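We use cookies to improve your experience on this site. By continuing to browse you agree to our use of cookies. Accept / Manage preferences

Progress report to the Hamari Fund
Project: After-school robot arm club, Dustum Secondary School
Report date: 6/7/25
Stage: interim (final report due in December)

1. Where the project stands

The club received $3,000 from the Hamari Fund to set up a small robot arm station and to prepare a student team for the Pukside sorting challenge. The station has been running since the second month of the grant. The students have finished the first two of the four stages in our plan and are partway through the third. Stage four, the competition run itself, falls in the next school year and has not been started.

We are three weeks behind the schedule in our application. Two of those weeks were lost waiting for a replacement power supply and the third to exams. We don't expect to need an extension.

2. Students

The club meets after school twice a week in the technology room. It is open to grades 10 to 12, and no earlier robotics or coding course is required. Most of the group that joined in the fall has stayed. A few left when spring sports began, and a few new students came in from the grade 10 computer class at about the same time.

We had planned to split the students into a hardware group and a software group. This was dropped after the first month. The hardware group would finish a mount, and the software group would find that it put the camera in the wrong place, and then both would wait until the next meeting to sort it out. Students now work in mixed groups of three or four, and each group is responsible for one part of the task from start to finish. Meetings are noisier but less time is lost.

Grade 12 students will be leaving at the end of the month. They have been asked to write handover notes for the parts they looked after. The notes for the gripper and for the calibration routine are done. The notes for the recording software are not, and we have set aside the next meeting for them.

3. Equipment

The arm is a Grajales desktop model with a two-finger gripper. It was chosen because the students can take it apart and put it back together with ordinary hand tools, and because replacement fingers are cheap. That has mattered. The first pair of fingers was worn down within a few weeks by students driving the arm too far down and dragging the tips across the work surface. A lower limit has been added in the software and the second pair is holding up much better.

A small camera is mounted at the wrist. The original plan was to use only a fixed camera on a stand beside the table, but the arm kept blocking its view at the moment when the gripper reached the object. The wrist camera solved that problem and brought another one with it, which was that the edges of the tray leave the view as the arm comes down close. Students are now learning to have the arm stop at a set height, check its position and then go down.

The work surface is a dark one, with a white tray as the place where objects are to be put. The high contrast between the two makes the edge of the tray easier for the students' program to find. An earlier set-up used a beige table and a clear bin, and the program could hardly tell one from the other. Finding a tray with low enough walls took some time. A deeper one meant that the gripper touched the wall on the way in whenever the approach was a little crooked.

Spending to date is $1,645. This covers the arm, both cameras, the replacement fingers, the power supply and cables. The computer was already owned by the school and has not been charged to the grant. Receipts have been sent separately. The largest cost still to come is travel to the Pukside challenge, and the school bus booking for that has not been confirmed.

4. What the students have done

Stage one was assembly and safe operation. All students now in the club have passed the safety check, which covers the emergency stop, keeping hands out of reach of the arm while it is powered, and how to shut down at the end of a session. The check is done in pairs, with one student at the controls and the other at the stop button. We have had no injuries. There was one case of a sleeve catching on the arm during set-up, with the power off, and long sleeves are now rolled up before anyone comes to the table.

Stage two was manual control. Students learned to drive the arm by hand controller, pick up an object from the table, move it over the tray and release it. The objects were foam blocks, bottle caps and short lengths of dowel. Foam blocks were easy for everyone. Bottle caps were hard, and there are still students who would sooner do anything else. Dowel rolls when it is dropped, so the students had to learn to lower it close to the floor of the tray before opening the gripper.

Stage three is recording and training. Each time a student carries out the task by hand, the camera pictures and the positions of the arm are saved. These recordings are then used to train a program that tries to do the same task by itself. Our target is up to 3,000 recorded attempts by the end of the project. The students are keeping failed attempts as well, in a separate folder, and labelling them with what went wrong.

The first trained version was tested on 100 attempts with foam blocks only. The results were uneven. It did well when the block was near the centre of the table and poorly when it was close to the edge, where it often closed the gripper early. When the students went back through the recordings they saw that very few had been made with the block near the edge, as most people had put it down where it was easy to reach. They have since drawn up a chart of starting positions and work through it in order.

They also found that light makes a difference. The technology room has windows along one side, and recordings made late in the afternoon have stronger shadows inside the tray than those made with the blinds closed. One group wanted to close the blinds at all times. Another pointed out that we won't have control over the lighting at Pukside. After some discussion the blinds are now closed at one meeting and open at the next, and this is written in the log.

5. Problems

The main problem has been time at the arm. There is one station, and while one group is recording, the others wait. We have partly dealt with this by giving the waiting groups the labelling and log work, but that is the part students like least, and attendance dips when a group knows it won't get a turn. We have looked at the price of a second arm and it cannot be covered by this grant.

Storage has also been a nuisance. The arm has to be put away between meetings because the room is used for other classes. Each time it comes out it has to be lined up again with the tray, and in the beginning this took up a good part of the session. The students have put tape marks on the table and written a short calibration routine, and set-up now takes a few minutes if the marks have been left alone.

The recording computer ran out of disk space in April and a day's work was not saved. Recordings are now copied to the school server at the end of each meeting.

6. Next steps

Over the summer the equipment will stay locked in the technology office. No sessions are planned for July. Two short sessions are planned for the last week of August, mainly for returning students to check that everything works and to read the handover notes.

In the fall the club will finish recording with bottle caps and dowel, train a second version and test it the same way as the first so that the two can be compared. Entry forms for Pukside are due shortly after classes start. The team will be picked by the students from those who have put in regular time at the station.

We would like to move part of the unspent equipment budget, which had been set aside for a second fixed camera, over to travel. The wrist camera has made that purchase unnecessary.
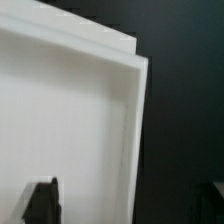

If the fund agrees to this change, please let us know in writing before the end of August so that the bus can be booked. The final report in December will include the test results for both versions, a full list of spending and comments from the students.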